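Comprar menos, guardar melhor

Um texto sobre consertos, peças de reposição e o preço de ter coisas em casa
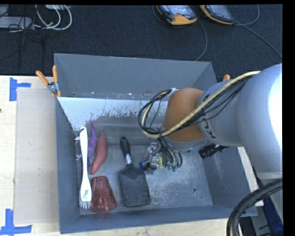 Uma escova de louça comprida e branca numa caixa cinzenta, de fundo metálico riscado.

Mudei de apartamento em julho e passei três semanas a abrir caixas. A certa altura comecei a anotar num caderno tudo o que saía delas, da panela ao saca-rolhas, e parei quando cheguei à cozinha completa e a meio da despensa. Eram 337 objetos. Moro sozinho e cozinho quatro vezes por semana.

Não escrevo isto para defender a vida sem posses. Já li livros suficientes sobre casas vazias e paredes brancas, e quase todos foram escritos por gente que pode voltar a comprar amanhã o que deitou fora hoje. A minha mãe guardava frascos de vidro, cordel e sacos dobrados em triângulo, e tinha boas razões para isso. O que me interessa é outra questão: quantas das coisas que tenho podem ser consertadas, e por quem.

Fiz o exercício com a lista. Separei os objetos que têm alguma peça que se gasta ou parte, como cabos, vedantes, lâminas, molas, fichas e dobradiças. Depois tentei saber se a peça se vende à parte. Das 337 entradas, encontrei peça de reposição para 40. Nas outras, ou o objeto é inteiriço e dura o que durar, como um prato, ou o fabricante espera que eu compre um novo.

A torradeira foi o caso que mais tempo me levou. É da Trasance, tem seis anos e deixou de prender a alavanca. Escrevi para o apoio ao cliente e responderam no dia seguinte, com educação, que aquele modelo tinha sido descontinuado e que me ofereciam um desconto na compra do sucessor. Perguntei se tinham o esquema de montagem. Não tinham, ou não o davam. Levei a torradeira à oficina da Biwott, na rua de trás, onde um senhor a abriu com uma chave que eu nunca tinha visto, limpou um contacto e me cobrou menos do que custam dois almoços. Disse-me também que, se a alavanca voltasse a falhar, o problema seria o eletroíman, e que esse já só se arranja tirado de outra torradeira igual.

É costume dizer-se que consertar não compensa. Em muitos casos as contas dão razão a quem o diz. Uma hora de trabalho de um técnico competente custa mais do que uma varinha mágica barata, e não vejo mal em que o técnico ganhe decentemente. Mas essas contas deixam de fora o transporte do aparelho novo, a recolha do velho e o aterro, que todos pagamos na fatura da água ou nos impostos municipais. Se o preço da varinha incluísse o seu próprio enterro, a comparação seria mais justa.

Há quem tenha pensado nisto com mais método do que eu. Bríd Brennan escreveu um pequeno livro, que li em inglês durante a mudança, sobre as oficinas de bairro de Jeranwood. Passou dois invernos a acompanhar sete delas e registou os consertos um a um. Num dos capítulos trata de 291 aparelhos que entraram com o mesmo diagnóstico do dono, «não liga». Mais de metade tinha o cabo partido ou um fusível queimado. São avarias que o meu avô resolvia à mesa, depois do jantar, com a rádio ligada.

A autora conclui que perdemos o hábito antes de perdermos a habilidade, e que a habilidade se recupera depressa. Nessa parte discordo dela. Tentei trocar o cabo de um candeeiro com a ajuda de um vídeo e tive de o fazer três vezes. Na primeira deixei a porca do lado de fora e na segunda troquei a ordem das peças do casquilho. Quem aprendeu isto em criança não imagina a quantidade de gestos pequenos que o vídeo dá por sabidos. Aprende-se, mas devagar, e convém ter alguém ao lado.

Por isso acho que a discussão sobre o direito à reparação, tal como costuma aparecer nos jornais, fica a meio caminho. Fala-se muito em obrigar os fabricantes a vender peças, e estou de acordo. Fala-se pouco de quem as vai montar. Na minha cidade fecharam quase todas as lojas onde se consertavam rádios, máquinas de costura e guarda-chuvas. A escola secundária da minha freguesia tinha uma sala de trabalhos manuais que hoje serve de arrecadação de cadeiras. Uma peça disponível durante dez anos serve de pouco a quem não sabe tirar a tampa e não conhece quem saiba.

Yoshinori Morikawa, com quem trabalhei alguns anos e que é mais cético do que eu, acha que exagero. Para ele, a maioria das pessoas nunca quis consertar nada: fazia-o por falta de dinheiro, e deixou de o fazer assim que pôde. Tem alguma razão. A minha mãe não dobrava sacos por gosto. Mas também ninguém perguntou às pessoas se queriam torradeiras coladas em vez de aparafusadas, e essa escolha foi feita antes de chegarem à loja. Entre consertar por necessidade e não poder consertar de todo há bastante espaço.

O que eu gostaria de ver é modesto. Gostaria que as embalagens indicassem durante quanto tempo haverá peças, em letra do mesmo tamanho que a do preço. Gostaria que as câmaras municipais cobrassem rendas baixas a oficinas, como fazem com outras atividades que consideram úteis. Em Nisdale, pelo que conta o livro, uma antiga estação de correios foi entregue a dois reparadores em troca de uma tarde por semana de ensino aberto, e o arranjo mantém-se. E gostaria que se voltasse a ensinar na escola a trocar um cabo, coser um botão e afiar uma faca, sem fazer disso uma disciplina com manual e exame.

Quanto à minha lista, serviu para alguma coisa. Dei o que tinha em duplicado, incluindo três raladores, e fiquei com as facas que podem ser afiadas. A torradeira continua a funcionar. Guardei numa gaveta os parafusos que sobraram do candeeiro, dentro de um frasco de vidro, com uma etiqueta a dizer de onde vieram.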